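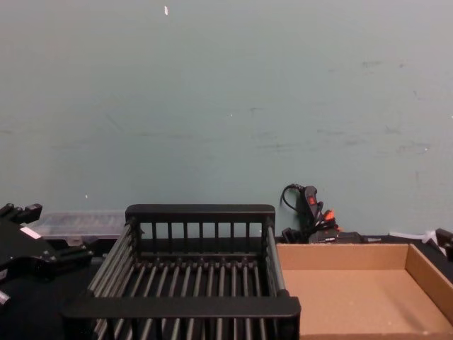 黑色金属架，右边挨着瓦楞纸浅托盘，两样都空着。

本网站使用 Cookie 以改善浏览体验。继续浏览即表示您同意我们的 Cookie 政策。 接受 | 管理偏好

# Sallik 台面归位清单

大家好，先说这个仓库里装了什么，免得有人像上次那位朋友一样，下载完了来问我"模型权重在哪儿"。没有权重，没有代码，就是四张表，外加我写得很啰嗦的一份说明（你正在读的这份）。表里记的是我们工作间台面上和台面附近的小东西：它叫什么，平时该待在哪儿，被人拿走以后又被放回了哪儿。最后这一项才是我最想记的！东西该放哪儿，贴个标签谁都会；东西到底被放回了哪儿，那可就热闹了。

工作间在 Rudodach，Gallegos 楼的二层，楼梯上来左手第一间。我在那儿管杂物，也就是说胶带用完了大家找我，剪刀不见了大家也找我。找得多了，我就开始记。最早记在一个旧本子上，后来本子也找不着了（对，我知道），才改成电子表格。Sallik 是表格文件最初的名字，当时随手敲的，后来大家叫顺口了，就没换。

最近一次整理：2023年6月。

## 里面有什么

四个文件，都是 UTF-8 编码的 CSV，逗号分隔，第一行是表头。用 Excel 直接双击打开的话中文可能会变成一堆怪字，请从"数据"菜单导入，编码选 UTF-8。这句话我已经回复过太多遍了，拜托拜托。

- things.csv：东西本身，377 行，一行一样。
- homes.csv：东西的"家"，也就是架子、托盘、盒子、抽屉、挂钩这些，29 行。
- moves.csv：归位记录，949 行，每行是一样东西被放到了某个地方。
- words.csv：叫法对照。同一样东西，有人叫"美纹纸"，有人叫"白胶带"，有人叫"那个能撕的"，都收在这儿。

四张表用编号连着。things 里的编号以 t 开头，homes 里的以 h 开头。编号一旦给出去就不收回，东西扔了，编号也留着，所以你会看到中间有跳号，那不是丢数据。

## things.csv 的各列

thing_id，编号，不解释了。

name，我给的正式叫法。所谓正式，也就是我在标签上写的那个。

kind，大类。胶带、切割、粘接、测量、线材、容器、其他。"其他"有点大，我承认。本来想细分，分到一半发现有一类里面只有一个瓶盖，就作罢了。

color，颜色，按我在日光灯底下看到的写。深灰和黑我经常分不清，特别是胶带，卷在一起的时候颜色会显得更深。所以这一列如果你拿去做什么严肃的事，请把"深灰"和"黑"当成一伙的。

home_id，它该待的地方，对应 homes.csv。

usable，能不能用。只有三种值：能、不能、没试。胶棒快见底的写"能"，笔芯干了的写"不能"，插头没插过的写"没试"。我不写"应该能"，吃过亏。

note，备注，想到什么写什么。有的备注很长，有的就一个"？"。问号的意思是我自己也不知道这是什么，欢迎认领。

## homes.csv 的各列，顺便聊聊这些"家"

home_id、name、where、open_top、depth、max_hint。

where 写的是大概方位，用的是我们自己人听得懂的话，例如"靠墙那张桌子中间"。外人看了会糊涂，但我试过换成从墙角量起的厘米数，结果桌子一挪全废了，还是人话好用。

open_top 是有没有盖子。我原来没想到这一列这么要紧，记了一阵子之后才补上的。有盖子的盒子，东西放回去的比例低得吓人，大家宁可把东西放在盖子上面！盖子一掀开里面整整齐齐，盖子上面堆成小山。现在凡是天天要用的，我一律给敞口的。

depth 分浅、中、深。浅托盘是我的心头好，往里一看什么都在眼前，不用翻。深盒子里东西一多，底下那层就成了化石层，我在一个深盒子底下翻出过一张前前任留下的便条，写着"剪刀在这里"，剪刀当然不在。

max_hint 是我建议最多放几样，不是硬规定，就是个提醒。

### 黑架子

编号 h07，长得像厨房里沥碗的那种，金属条一根一根挨着。有人问为什么工作间里要摆个这样的架子。因为好用呀！底下是细杆，灰和碎屑掉得下去，不像抽屉用上半年就得拿刷子扫。后边有一排竖着的短杆，可以把扁的东西立着靠住，砂纸板、小块亚克力、尺子、文件夹，都行。

缺点也有：小东西会漏。螺丝放上去就是往桌子上撒螺丝，笔会斜着卡进杆子之间，露半截在外面，看着像在游泳。所以 h07 的规矩是，比手掌小的别往里放。moves.csv 里你会看到不少违规的，我都照实记了，没改。

还有一点，架子要放在桌子中间。我试过放在最左边，结果惯用右手的人嫌远，放回来的时候就近一搁，架子旁边反倒攒了一圈东西。挪到中间之后好多了。位置真的比标签管用，这是我记了这么久最确定的一件事。

### 纸托盘

编号 h08，瓦楞纸的，敞口，浅。我拿包装箱裁过好几个，裁的时候记住一点：侧边别留太高，手能平着伸进去就刚好。边太高了大家会从上面往里扔，边低了大家会放。你别笑，扔和放差很多的，扔进去的胶带会滚，滚到角落里压着别的东西，放进去的就老老实实待着。

托盘的归属是胶带。所有在用的胶带都回这里，没拆封的在柜子里（h21）。胶带可以平躺也可以立着，我个人偏好平躺，立着省地方，但是一碰就滚。Mirjana Pavlović 坚持立着，说立着好拿，手指一夹就起来了，平躺的要先抠边。她说得也有道理，我们吵了两回，最后 things.csv 里干脆不规定姿势，moves.csv 里加了一列 pose 记着。
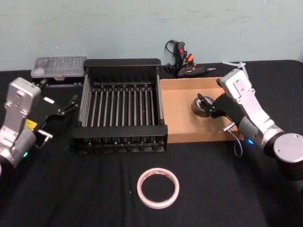
姿势这一列是从 3 月开始才有的，更早的记录这一格都空着，请不要当成"平躺"来处理。空就是没记。我见过有人拿去统计的时候把空值全填成了第一个选项，然后写信告诉我我们这儿的胶带百分之八十都躺着……没有的事！

胶带之外，最让我头疼的是热熔胶枪。它没法好好待在任何地方。它有把手，有线，用完了枪头还烫，既不能塞进纸托盘（纸的呀！），也不能马上放进塑料盒。我给它定的家是桌子靠后的一块空位，编号 h11，连容器都算不上，就是一块地方。让一样东西的家是"一块地方"，在数据里看着怪怪的，可是实际效果很好，因为大家都知道那儿不能放别的。枪凉透之前旁边不要有纸、不要有布，这一条我用红笔写了贴在柜门上，也写进了备注。

透明塑料盒是 h05。我喜欢透明的，不用开就知道里面是什么，不过透明盒子最怕贴标签，标签贴得正中间，刚好把里面挡住，等于白透明了。标签请贴侧面，或者贴角上。别贴盖子，盖子会串，两个一样大的盒子洗完了盖子一换，胶水盒里就装着电池了。

## moves.csv 的各列

move_id、thing_id、home_id、ok、pose、hand_free、note。

ok 这一列写的是有没有回到它该待的地方。是就是 1，不是就是 0。有人建议我加个 0.5，表示"差一点点"，例如放在托盘外面紧挨着托盘的位置。我想了想没有加。差一点点就是没回去，我每天找东西的时候可不会因为它只差一点点就少弯一次腰。

pose：躺、立、斜、不适用。斜的意思是靠着别的东西，一抽走旁边那个它就会倒。

hand_free 是放的时候另一只手是不是空着。这一列是 Mirjana 出的主意，我本来嫌麻烦，后来真香。两只手都有东西的时候，人会把手里的东西放在最近的平面上，哪个平面最近放哪个，标签什么的完全看不见。所以整理台面的时候，请给这种时刻留一块可以随便放的空地，我管它叫"中转"，h01 就是。中转每天收工前清一次，不清的话一个礼拜它就长成第二张桌子了。

注意，moves 里没有人名，也没有时间戳。这是故意的。我想知道的是哪个家不好用，不想知道是谁乱放的（虽然有几样我心里有数）。行的顺序也打乱过，别拿行号当先后。

## 叫法对照 words.csv

两列半：said、thing_id，还有一个经常空着的 where_from，写这个叫法是哪类人在用，比如"做木工的""搞电路的"。

这张表最好玩。同一卷白色的美纹纸胶带，我收到的叫法有：白胶带、纸胶带、喷漆用的、能手撕的、不留胶的那个、不是透明的那个。灰胶带也惨，有人叫布基，有人叫大力，有人叫"特别黏的"，还有人叫"修水管那种"，其实我们没拿它修过水管。一个叫法可能对应好几样东西，"那个盒子"就对应了一大串，我没有去重，留着吧，生活就是这样的。

如果你要做找东西的搜索，我建议从这张表入手，不要从 things.csv 的 name 入手。没有人会在满手胶水的时候喊出一样东西的正式叫法。

## 我是怎么记的

挺土的。每样东西先贴一张小标签，标签是 Wevside 那种哑光的小圆贴，能写圆珠笔，撕下来不太留印子。太小贴不下的，比如批头，就按盒子算一样。然后我在桌边放一块写字板，看到有东西被放下就记一行，收工以后录进表格。

不是全天记。我有自己的活要干，坐在那儿的时候才记，所以这些记录偏向我在的时段。我在的时候，大家多少会收敛一点，这个偏差我没办法去掉，你用的时候心里有个数。我猜我不在的时候 ok 那一列会难看得多。

录入之后核对过一遍：我念，Mirjana 看表。碰到我字太潦草两个人都认不出来的，整行删掉，没有猜。所以 949 行都是认得出来的。

## 已知的毛病

切割类里有两把美工刀我一直没分清，外壳一模一样，标签又都磨掉了。moves 里凡是涉及它们的，note 写了"甲或乙"。

线材记得很差。线这种东西，一团拿走，一团放回来，中间换没换过里面的哪一根，天知道。靠墙那堆线我基本放弃了，things.csv 里只按用途分了几条，别指望它能对得上。有朝一日我会买够扎带的。

depth 那一列，浅和中之间没有明确的线，我是用手比的，手指没过第二个关节算浅。换个人来量会不一样。

架子里立着放的东西，取走一样，旁边的会跟着倒，倒了的算不算"移动"？我没算。想算的人可以从 note 里搜"跟着倒"，我都写了。

颜色的问题上面说过了。桌上铺了黑布之后，黑的工具更难看见，黑布的好处是反光小、不刮东西，代价是黑胶枪黑剪刀往上一放，眼睛要找半天。我后来给几样黑的东西缠了一圈浅色胶带，在把手上，难看是难看，找得快。浅色的东西就完全没有这个烦恼，一卷白胶带放在黑布上，隔着老远就看见了。

## 要是你也想给自己的桌子记一份

别一上来就买收纳盒！我是过来人。先记一阵，看看东西自己往哪儿跑，再在它们老去的地方放容器。我第一次整理的时候反着来的，买了一套很漂亮的抽屉柜，把东西分得清清楚楚，没多久抽屉柜就成了放抽屉柜的柜子，东西全在桌面上。

容器用纸的先试。纸托盘裁坏了不心疼，尺寸不对再裁一个。用顺手了再换结实的，或者像我一样，一直用纸的，用塌了再说。

一样东西一个家，别给它两个。我给过剪刀两个家，想着方便，结果每次都要找两个地方。

常用的往前放，烫的和尖的往后放。桌子前沿要留出一条，给你手上正在用的那样东西，它不需要归位，它还在上班呢。

表头可以直接抄我的，列多了就删。我自己最舍不得的是 ok 和 hand_free，其他的你看着办。

## 怎么用、怎么引用

随便用，改了也行，拿去上课也行，写明是从 Sallik 来的就好。要是你拿它做了图，请发我一份，我很想贴在柜门上，挨着那张红笔写的。

发现错误请提 issue，写清楚是哪张表、哪个编号。只写"胶带那条不对"的，我真的没法查，胶带有好多条。

words.csv 一直收新叫法，方言的、别的语言的都要，想到了就发过来，重复的我来合。认领问号的也请走 issue，目前呼声最高的是 t114，一个塑料的弯钩，上面有个孔，有人说是窗帘上的，有人说是吸尘器上的，我两边都试过，都装不上去。

相关条目

- Sallik 标签模板（A4，可直接打印）
- 纸托盘裁剪图：浅款与中款
- Gallegos 二层工作间：借用工具须知
- 胶带怎么存才不会粘成一坨
- 旧版说明（没有 pose 列）
- 问号物品认领帖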